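Print this page | E-mail this page

Sun 28 May
By the Flovcombe Course Editors

Chapter 7
Working with Artificial Flowers

If you have come this far in the book, you have trimmed real stems and thrown out a good many tired carnations, and you may be a little surprised to find us turning to flowers that never need a drink. Please stay with us! Fabric flowers taught many of us how to see a bloom slowly, and they will sit on your table from now until August without complaint. The Drustier practice list has 201 stems on it, but you need only two kinds to begin: something pale and ruffled, and one good red rose.

Start with the pale one. Light blue petals look almost white where the light is strong and turn bluer wherever they fold or overlap, so you get several shades out of a single color, and those wavy edges do a lot of the work for you.

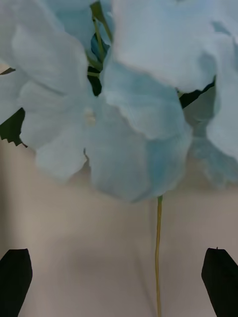
7.1 Choosing a Focal Flower

A focal flower is the one your eye goes to first and comes back to last, and in small arrangements it is very often a rose. Beginners like to tuck it in early and low, where it disappears (we have all done it). Hold the stem upright over a plain surface before you commit to a height. A deep red bloom against a white tabletop is easy to judge, and you can look at it for as long as you like before reaching for the vase.

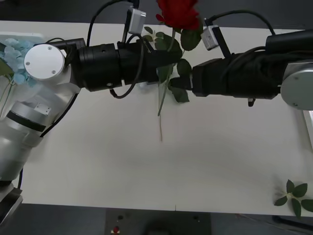 Height is the question students at Keane ask us more than any other, and our answer has grown longer every year. We like the focal flower to rise a little above its neighbors. With a red rose held vertically, you can compare the bloom with the length of stem beneath it and picture where the rim of the vase would come. Mark that spot lightly with your thumbnail, then bend the stem below it. Leave the wire cutters in the drawer until Section 7.2, when you will have tried at least 2 vases.

Contact Ultuvach Press | Copyright Ultuvach Press | Back to top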